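**Ticket 4670: Label printer in kitchen prints every label twice, second one upside down**
Status: open again

Opened Thursday, January 7, 2021. Location: Pinulthorpe office, second-floor kitchen. Device: Prinow label printer, the one bolted to the shelf so it can't wander off to Accounting.
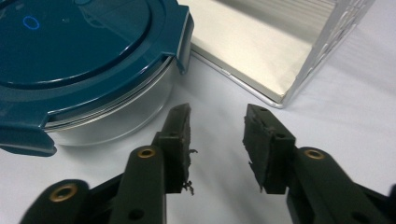
Reporter says the printer was fine before the break and now spits out two date labels per request. The second is upside down and has yesterday's date on it. People have started choosing whichever date suits their leftovers.

**Log**

09:14 Power cycled. Two labels. Power cycled again with more conviction. Two labels.

09:30 Checked the copies setting. It says 1. Changed it to 0 out of curiosity and got 14 labels, so please leave that menu alone.

09:46 Swapped the roll. The old one was the cheap Kopecký stock somebody ordered in April, with the gap between labels a hair too wide. New roll feeds straighter. Still two labels, though they look much nicer.

10:20 Called Anitz, who hold the support contract. On hold for 46 minutes. Was told to power cycle.

11:15 Looked at the print server. There are two queues pointing at the same printer, KITCHEN and KITCHEN_NEW. The new one was set up during the move and has the rotate box ticked and its clock a day behind. The tablet by the fridge sends to both.

11:25 Removed KITCHEN_NEW. One label, right way up, today's date. Printed a second to be sure. Closed ticket.

13:05 Reopened by reporter. Printer now produces nothing at all. Tablet had KITCHEN_NEW as its default and sulked when it went away. Pointed it at KITCHEN and cleared 70 stuck jobs before they could come out.

13:20 Working. Left a test label on the shelf.

15:40 Reopened by a different reporter, who would like the yesterday option back. Declined.

**Still to do:** fix the clock on the print server, find out what else thinks it's Wednesday, and reorder the proper rolls.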